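Can a machine do the tidying up in a small workshop yet?
Posted by Omprakash Bansal, Jul 15, 2022

Hello everyone, I've been reading here for a long while and this is my first time posting, so please be patient with me if it's in the wrong section. My wife and I run a small soap and candle workshop out of what used to be our garage. We love the making part. What we don't love is the end of the day, when the bench is covered in beakers, droppers, little dishes, sponges and whatever else got pulled out of the drawers, and someone has to wash it, dry it, and put it all back so we can start fresh in the morning. We have one part-time helper who is wonderful, but she is going back to school in August, and my brother-in-law (who reads far too many gadget magazines) keeps telling me I should just get a robot arm and be done with it.

I did look at one from a company called Stondetti. The salesman was very friendly and told me that a pair of arms could "be taught" to clear a bench. I have 28 feet of counter and a lot of glass on it, so you can imagine what I was picturing. Is any of this real for people like us? I'd be happy with something slow. It could take all night as far as I'm concerned, as long as I don't come in to a floor full of broken glass. And if the answer is "not yet," is there some smaller part of the job a machine could take off our hands today?

Thank you kindly in advance, and sorry for the long post!

Ilir Todorova

no. get a dishwasher. we have had a Ranik under the counter in our pottery studio for 9 years and it is the only robot i trust. cost us $1,193 with the extra rack and it has broken maybe two mugs, both of them my fault for how i loaded it. you still have to carry things to it, that part is on you

Lajos Kozma

Welcome, Omprakash, and no need to apologize for the length, you'll see I'm much worse. I think Ilir is closer to right than your brother-in-law is, but there's more to say and I have a cup of coffee here, so let me try.

I spent most of my working life in a school chemistry prep room, and since I retired I've been helping out a couple of mornings at a place where my nephew Ferenc Sárközi and his colleagues teach two-armed machines to handle everyday lab things. They named theirs Edik. I went in expecting to be either amazed or let down and I was a bit of both!

The arms themselves are very good now. They're strong enough and steady enough for a bench like yours, and they can pick up a bottle that's standing on its own in a clear spot. Give them the same bottle in the same place and they'll do it again and again while you eat your lunch. What slows everything down is that a messy bench is never the same twice. Your helper sees a beaker with something in the bottom of it and knows right away that it has to stay upright, and that it goes to the sink before it goes anywhere near the shelf. She doesn't think about it. A machine has to be shown, and then shown again with the beaker a little to the left, and then again with a sponge in the way.

The small stuff is worse than the big stuff, which surprised me. Tongs lie flat, so there isn't much to get a finger under. Clear glass is hard for a camera to make out, and a tube that's leaning has to be straightened up before you can do anything sensible with it. Cords are a nuisance too, so if you ever do try one of these things, clear your cords first. I'd say the same for a new helper, come to think of it.

A rack, some tongs and a power cord running across the table, the same few things on the same brown bench both times:

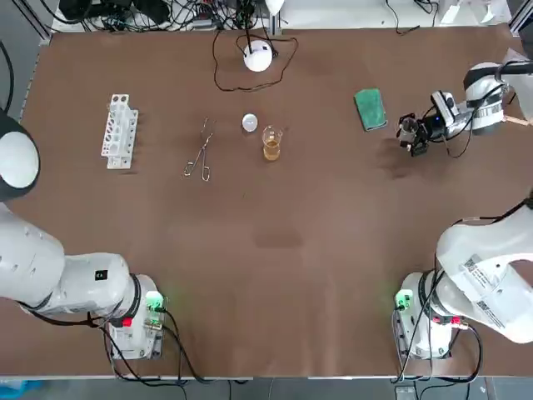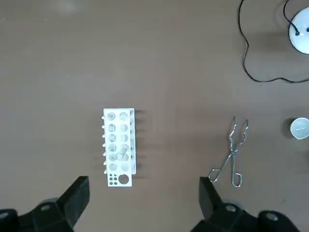 I can have a table like that put away before the kettle boils, and I'm not a quick man anymore. So for your workshop I wouldn't sign anything with Stondetti until they've come out and cleared your own bench, with your own glassware, left the way you leave it at the end of a long day. Don't let them set it up nicely first. If they'll only show you a video, thank them and keep your money for now.

As for the smaller part of the job, yes, I do think there's something you can do today. Get the dishwasher, as Ilir says, and check that it takes a rack for narrow-necked things, because an ordinary basket is hopeless for droppers. Then give everything a fixed home. We painted outlines on the shelves in my old prep room and it cut the tidying nearly in half, because even the sleepiest student could see where the tongs went. If you do bring in a machine a few years from now, those fixed places will make its job easier as well, so the paint won't be wasted.

One more thing, and then I'll let you go. Rinse your beakers before wax or oil sets in them. I know you know that. I knew it too, and I still spent a good many evenings scraping.

Lajos Hegedűs

Agree with the other Lajos about the outlines. We used colored tape from Vītola because paint wasn't allowed in our rental, and it has held up fine except near the sink, where it peels. For the sink end I'd buy a wall-mounted drying rack with pegs and skip the tape. Can't help with the robot part, sorry, but I'd love to hear what the salesman says if you ask him to come and do your bench.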